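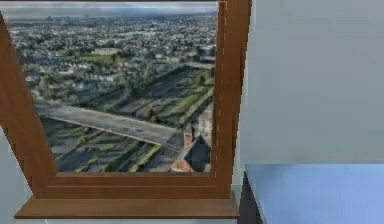 Visit report: simulation group, Loreck laboratory
2018-11-19

The visit was arranged to see how the Loreck group trains manipulation policies in rendered rooms and what share of the result survives transfer to hardware. Our host was Marit Strand, who runs the simulation side. The agenda had two parts, a walk through the rendering setup and a session on the transfer experiments.

The rendering tool is called Clakix and was written in house. It takes a room model, a set of wall and surface colors, a light setting and an outdoor backdrop, and produces the views a policy is trained on. The room models are simple: walls, a window, a sill, a few work surfaces. The outdoor part is a flat picture of a city placed behind the window opening. No geometry is computed for it, so the buildings and roads do not shift correctly when the camera moves sideways. Strand considers this acceptable for cameras that stay well inside the room.

Most of the discussion concerned the window. In the group's first experiments every room was closed, with plain walls on all sides. Policies trained this way did well in simulation and poorly in the real test cell, which has a window along one wall. The failures were concentrated in arm positions where the wrist camera turned away from the table and toward the glass. The network had never received an input with that much fine detail and treated part of it as objects.

The remedy is to include such views on purpose. A fixed share of the training views now contains no arm and no target object, only wall, window and whatever part of a surface falls in view. The correct output for these is "no target", after which the controller returns the arm to a search position. The group calls them empty views.

The comparison we were shown used 14 backdrops and four wall colors. Two policies were trained with the same network and the same number of steps, one with empty views and one without. Each was then run for 900 trials on the real arm, a Clillon unit mounted on a bench. The policy without empty views completed 700 of them. The other completed more, but the final count was still being checked and Strand preferred not to give it to us. We did not see the raw logs.

We asked about image quality. The renders are stored with strong compression, and blocky patches show on plain walls. Edges between wood and wall can come out jagged. An earlier run with cleaner renders, finished in March, gave no measurable gain on the real arm, so the group kept the smaller files. The effect of backdrop sharpness has not been tested separately.

The hardware session was short. The arm picked plastic blocks from a tray and placed them in a second tray. Twice the blinds were opened during a run, and the arm continued without a stop. Two runs are too few to support any conclusion.

Open points from our side:

Whether the share of empty views was tuned on the same cell used for the final trials. If so, the comparison favors the new policy.

Whether a moving backdrop would change anything. Traffic outside the real window moves, while the rendered backdrop is fixed for the whole episode.

Whether the method holds for the Bråten cell, where the window is behind the operator and reflections are the larger problem.

Strand agreed to send the trial sheets and the room files for one complete training set. We will load the room files in our own renderer first and compare wall and surface colors before any training is started.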